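**FOR RELEASE 11/1/18**

# Wukley opens up Undine, its kit for teaching a robot arm by hand or from across the room

Hi, I'm Nuno Meireles, and I run the teaching side of things at Wukley. I get to write this one myself (our usual press release writer is on vacation, and I promised her I'd keep it readable), so bear with me if I get a little excited. As of today, Undine is out of private testing and anyone with a supported arm can order it!

Undine is a kit for showing a robot a job instead of programming one. You get two ways to do it. The first is hand guiding: you take hold of the arm near the wrist, walk it through the motion, and squeeze a grip when you want the gripper to close. The second is remote control, where you sit at a desk with a handheld controller and a couple of camera views and drive the arm from there. Both ways record into the same file format, so you can mix them as you please. Most people who try it start by hand and move to the controller after lunch, when their shoulders have had enough.

We started building it in June, after a visit to Gallardo, the sorting and returns company that became our first customer. They had a perfectly good arm that could pick up one kind of carton, and every time the carton changed they had to call in a programmer. Their floor staff already knew how to pick up everything in the building! We wanted a way to let them show the arm what they knew.

Since then, people at our shop and at Gallardo have recorded 1,049 demonstrations, and every one of them ships with the kit as a starter library. Of those, 373 were done by hand guiding and the rest by remote control. I did more of the hand guided ones than I'd like to admit, and I can tell you that a soft thing lying flat is a whole different animal from a box.

We do most of our bin work with ordinary household stuff. A cloth glove folds over itself and never lies the same way twice. Clear plastic is hard on the cameras. A slim scoop handle wants to be approached from one side only, and if it's resting on something else you have to decide which one goes first. People make those choices without thinking about it, and getting them into a recording is pretty much the whole job.
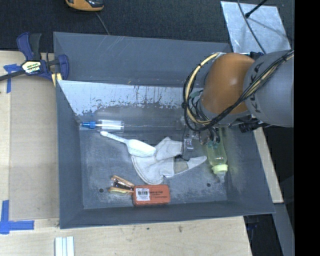

## What's in the box

- The hand guiding grip, with its cable and mounting plate
- A handheld controller for remote work, plus a spare
- 2 cameras with clamps
- The Undine software, with the starter library already loaded
- A printed guide (short, I promise, and it has a page on cable ties that I'm weirdly proud of)

You'll need your own arm, gripper and bin. The list of arms we support is on our order page and it's getting longer, so if yours is missing, write to us and ask.

## What a session looks like

You drop some things in the bin, hit record, and do the pick. If you fumble it, keep going! We used to throw those takes out, and then one of our engineers talked us into keeping the ones where the person recovers, with a tag on them. Now there are 355 tagged recoveries in the library and I'd hate to lose a single one. When you're done you play the takes back, trim the ends, and pick which ones to train on. The trained pick runs at low speed until you sign off on it.

Undine won't guess at something you've never shown it. If it isn't sure, it stops and asks for a demonstration, and some folks will find that slow in the first week. I'd still take it over an arm that charges ahead.

## Ordering and demos

Orders go through our distributor, Prelness, starting today. They're also handling returns and spare parts. Demo visits are at our shop and they're hands-on, so wear sleeves you can roll up and bring an object that's been giving you trouble. We love those.

**Press contact:** Nuno Meireles, Wukley. Reporters who want to drive the arm themselves are very welcome, just tell me ahead of time so I can book you a slot.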